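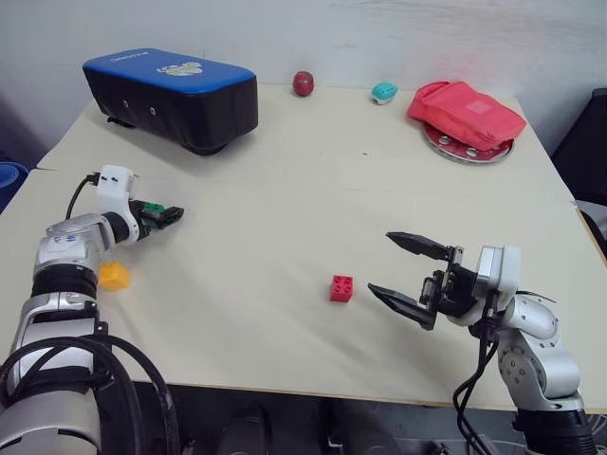 June, 4:40 pm

Spent the whole afternoon on grippers. The Kasgate fingers went on the right arm after lunch and the calibration took 2 tries, the first one being my fault for leaving the old offsets in the config file.

Stuck to building blocks for most of it. The red one is small enough that a few millimetres of error matters, and the studs give the fingers something awkward to deal with if they come in too high. Kasgate opens wider than the Bergmann set and closes slower. At the default force it pushed the block sideways before it got hold. Dropped the speed and it was better, though I'd want 900 grasps logged before I said so in writing. Got through almost 200 today.

Left arm still has the compact gripper. Didn't change anything there except the cable tie near the base, which had been rubbing.

The controller from Hokero threw the same timeout 3 times, always on the wide open command. Restarting the driver clears it. Wrote to their support and got the automatic reply.

Wrist cables on the right arm need rerouting before we run anything fast. They hang lower than I'd like when the wrist turns over, and the sleeve I ordered is the wrong diameter.

Tomorrow: same blocks with the Bergmann fingers, same speed, same grey foam pads if I can find them. Then the toy apple, on both sets. Jokdale want the numbers by the end of the month and I haven't started the table.

Home by six. Left the controller on to see if it times out overnight.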